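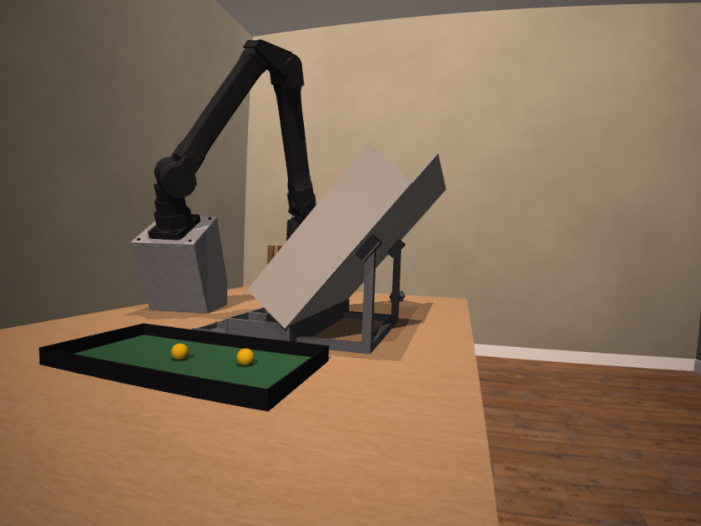
The Stonari demo cell, ball-sorting day, before the coffee ran out.

14 May 2020

I have been promising to write up the Stonari open day since November, when it took place, and I have now run out of other drawers to clean. So. Six months late, from memory and a page of notes with soup on it.

Stonari, if you don't follow this stuff, makes small automation cells for people who can't afford large ones. Once a year they let the public in, and the deal is that you listen to a talk about throughput and then they let you watch a robot do something. I went with low expectations and a free parking voucher. The talk was in a room called Palumbo. All their rooms have names like that. The one next door was Urer, and I spent the first part of the morning in there by mistake, learning about pallet wrap.

The demo was run in simulation, which annoyed a man in front of me who had driven a long way to see metal. I didn't mind. Most of the work on these things gets done in simulation anyway, and a simulated arm can't throw a simulated ball at your simulated head. They had it up on a big screen with an operator at the side working the controls, and between runs she would swing the view over to another spot so we could look at the table from a different angle.

The job is simple to say. There are yellow balls in a green tray. The arm picks them up, one at a time, and they have to end up in the right compartments of a gray rack. A child of three would do it in the time it takes to explain, and would then eat one of the balls.

What surprised me was how much of the morning went into the picking up. I had assumed the clever part was deciding where things go. The operator said the deciding took an afternoon to write and the grasping had been going on since before she was hired. A ball rolls. If one finger touches it before the other one does, it's off to the far side of the tray and the arm closes politely on air. We saw this happen twice in the first run. The arm went back up, thought about its life, and came down again somewhere new.

They keep a log for the cell, and the run we were watching was number 1174. I asked if that meant 1173 earlier failures and was told it did not, in the tone of somebody who has been asked before. Runs get counted whether they work or not, and also when somebody starts one to check that the lighting is okay.

The software that plans the arm's path is called Sivow. I wrote down "Sivow = elbow??" and underlined it, and it took me a while to work out what I meant. I'm fairly sure it was this: the arm has more than one way to reach any given spot, and Sivow's main job is to choose one that doesn't put the elbow through something expensive. It likes to keep the elbow high. Once you've been told that, you can't stop seeing it. The thing goes around all day with its elbow up like someone trying to get past you at a buffet.

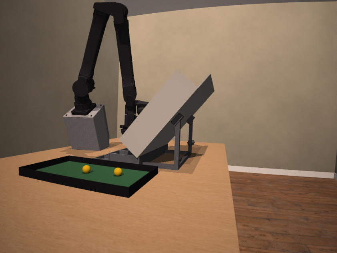

Why not just use a funnel, a voice in the back row wanted to know. Tip the tray, let the balls run down into the slots, go home early. There was some laughter, but the voice kept going: they had packed fruit for years, and in fruit you let gravity do it and you only bring in a machine where gravity gives up.

I thought this was the best question of the day and I still do. The operator took it well. She said yes, if all you ever wanted to sort was balls, you should buy a funnel, and Stonari would be happy to sell you one at a robot price. The point of the arm was that next week it could be doing something else on the same table with the same fingers. The fruit person said next week it would still be peaches. I would have watched the two of them go at it for another hour.

We broke for lunch instead. There were 12 kinds of sandwich and I can report that all of them were egg.
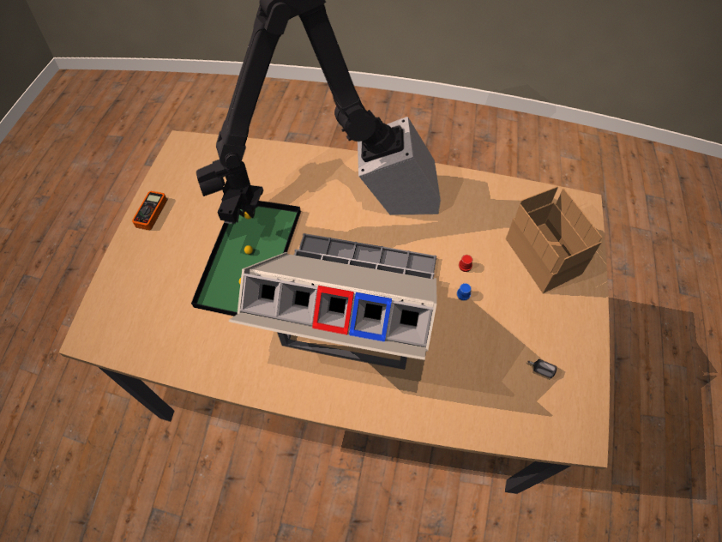

I went back in the afternoon mostly to see whether the thing would get any less nervous. By then half the crowd had gone home and you could sit up front, and the operator had moved the view to the other side, so that we finally got to see the openings in the rack. I'd had no idea they were there. Five square cubbies in a row, with the middle one outlined in red and its neighbor to the right in blue, and a little red cap and a little blue cap standing on the table off to one side. My own theory was that colors go with colors, which I announced to the person next to me with great confidence, and which I never got around to checking with anyone who would know. There was also a multimeter lying by the tray in an orange case. I own one a lot like it, and mine also spends its life lying next to whatever I'm supposed to be doing.

I asked the operator what she would fix first if she were given a free month. I was expecting her to say speed. She said she'd like it to know when it had missed. As things stood, the arm could close its fingers on nothing at all, carry the nothing over to the rack with tremendous care, and let it go. I have worked with people like that. At least one of them was promoted.

There was a questionnaire at the end. It wanted to know how likely I was to buy a cell in the next two years, on a scale, and there was no box for "I live in an apartment." I put a 2 so as not to hurt anybody's feelings, and have been getting their brochure ever since.

Would I go again? Sure. It was free, it was warm, and I came away with a much higher opinion of my own hands. I picked up my keys on the way out without a single retry. I'd like them to settle the funnel business, though, and I'd bring my own lunch. If you do go, the room you want is Palumbo. Left at the stairs. If they're talking about pallet wrap, keep walking.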